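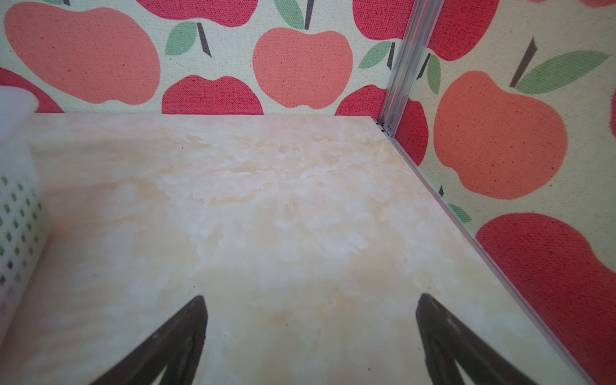

The cream surface with the apple fabric behind it

Apple fabric behind a counter -- lovely idea or regret waiting to happen?

pieandpatience
Hello all, and I hope everyone is keeping warm this December. I have been reading this board for longer than I care to admit and finally made an account, so please be gentle with me. We are redoing the little baking corner off our kitchen, and I have fallen completely in love with the idea of fabric on the walls instead of paint or tile. Apples, to be exact. My grandmother had apple curtains over her sink and I can still see them if I close my eyes, and I would love to stand there rolling out dough with something like that in front of me.

The look I keep coming back to: pale, faintly marbled surface, apple print on the back and around the side. My corner is 61 inches along the back wall and 23 inches deep, with a wall on the right only. It's on the far side of the room from the stove. The sink is a different story, that's close enough that a good shake of wet hands would reach.

My questions, in no particular order. Do I paste it or staple it? Does it need a coating? And will I be sick of apples by spring? My husband has already voted on that last one and I'm ignoring him.

Dorrie_in_the_valley
Welcome! Oh, I do love this. I put fabric up in my pantry with plain liquid laundry starch and it has been there through two repaintings of the rest of the house. You brush the starch on the wall, smooth the fabric over it, then brush more starch on top until it's soaked through. Let it dry overnight and trim the edges with a fresh blade. When you're tired of it you wet it down and it peels off in one piece, and you wash the wall with warm water. It's the most forgiving thing I've ever done to a house, and I have done some unforgivable things to this one (ask me about the sponge painting).

Use cotton, medium weight. Wash it first so it does its shrinking in the dryer and not on your wall.

halfbathhank
I'll be the grump. Fabric behind a work surface is a bad idea and I say that with affection. Starch is fine in a pantry where all you do is reach for the crackers. A baking corner gets flour, butter, egg, and that fine mist off the mixer that you don't notice until the light hits it. Starched cotton will hold every bit of that, and you can't scrub it without loosening the starch. If it were mine I'd do vinyl wallpaper in an apple print and call it a day. There are plenty out there.

Dorrie_in_the_valley
Hank, you say that about everything that isn't vinyl! I remember the drawer liner thread. But all right, he has a fair point about the butter. I bake twice a week and my pantry wall is around the corner from all that.

pieandpatience
Thank you both. I looked at vinyl papers for most of an evening and the apples are all either very modern or very shiny. I want the soft kind, the sort of print you'd find on an old apron. Is there no way to have the cloth and wipe it too?

Chiến Hứa
Hi, I do upholstery and some wall panels, mostly for small shops and the odd breakfast nook. You can have both, with some work. Don't put the fabric on the wall at all. Cut thin panels to fit, wrap the fabric around them, staple on the back, and hang them on hook and loop strips or small screws in the corners. When a panel gets ugly you take it down and rewrap it. One afternoon, and the wall behind stays clean.

For wiping, buy laminated cotton, sometimes sold as coated cotton. It comes in the old-fashioned prints and the better ones are matte. Try a scrap first, because it creases if you fold it cold. I warm mine a little with a hair dryer before I turn the corners.

Two more thoughts. Buy more than you think you need, so you can match the print where the side panel meets the back. Apples cut in half at a corner will bother you every morning. And run a thin bead of clear caulk where the bottom of the panel meets the counter, or flour gets down in there and stays.

halfbathhank
Panels I can live with. I still think the corner seam will be a crumb trap, but removable is a whole different conversation and I'll take back about half of what I said. Keep the cloth well away from any burner or toaster, though. I won't budge on that one.

Marguerite_sews
Sneaking in to say please line the pattern up along the counter edge too. I did a strawberry print over my desk, started from the ceiling like a fool, and ended up with a row of strawberry bottoms along the whole length. Start from the counter and let the odd bit happen at the top where it's under a shelf -- you'll never look up there.

As for being sick of it, mine's been up five years and I still say good morning to the strawberries.

pieandpatience
You are all so kind, and Marguerite, I laughed out loud and had to explain myself to the dog. I priced it out last night, and with laminated cotton, thin plywood, strips and caulk it came to $121, not counting the extra yard for matching. I think that's very reasonable for a whole corner of happiness, even if it is more than the starch.

One last thing for Chiến, if you're still around. Would you wrap the side panel all the way to the front, or stop short and finish it with a strip of wood?

Chiến Hứa
All the way to the front, if the wall ends square. Check it with a level before you cut anything, old houses are rarely square. If it's off by more than a quarter inch I'd use the wood strip, painted the same color as your counter.

Dorrie_in_the_valley
And post it when it's done, please! Grandmother's curtains too, if you have a snapshot of them somewhere.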